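Samarakoon finally turned off its last in-house accounting server in April, a machine so old that the staff had stopped apologizing for it. The furniture wholesaler's books now live in Kesden, a hosted business suite billed by the hour.

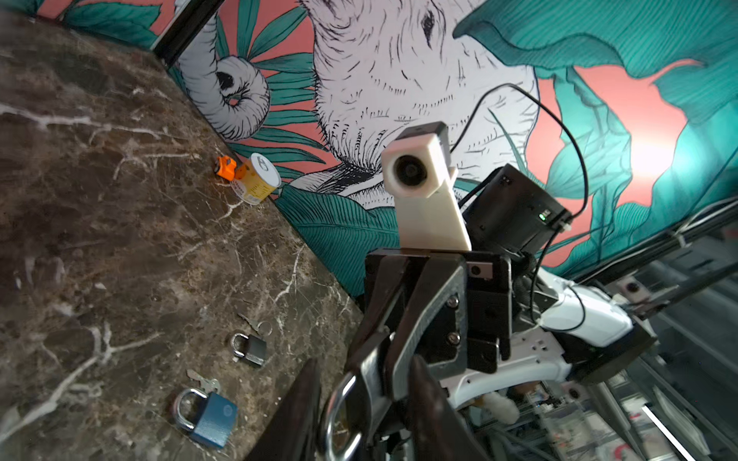
The move was supposed to take one weekend. It took two, plus a lunch break. Marloes Verbeke, who runs finance, said the software behaved well and the invoices did not. "We had 100 suppliers in the old system under names their own mothers wouldn't recognize," she said.

Hosting firm Dalline handled the transfer and keeps someone on call 24 hours a day, an arrangement Verbeke tested at 3 a.m. with a question about fonts.
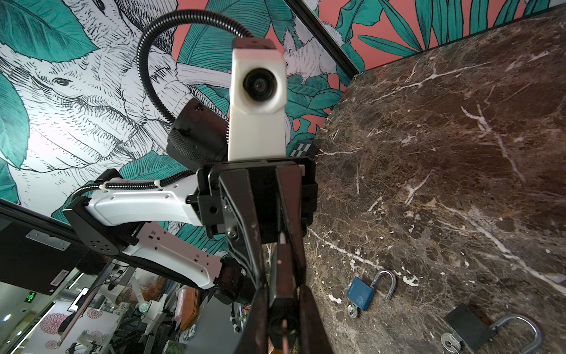
The first hosting bill came in lower than the old one for power and repairs. The second was higher, after a payroll test was left running over a holiday. It has now been stopped, and so has the intern's access to it.

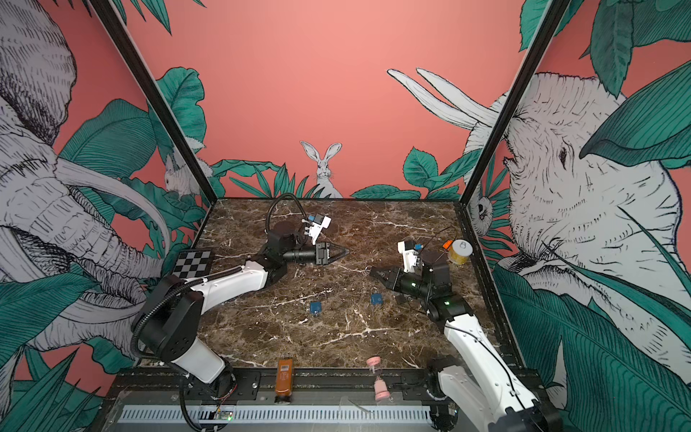

Will the Prulladby branch move over too?

Later this year, according to Pranab Sheikh of Dalline, once the branch has found the password to its own server.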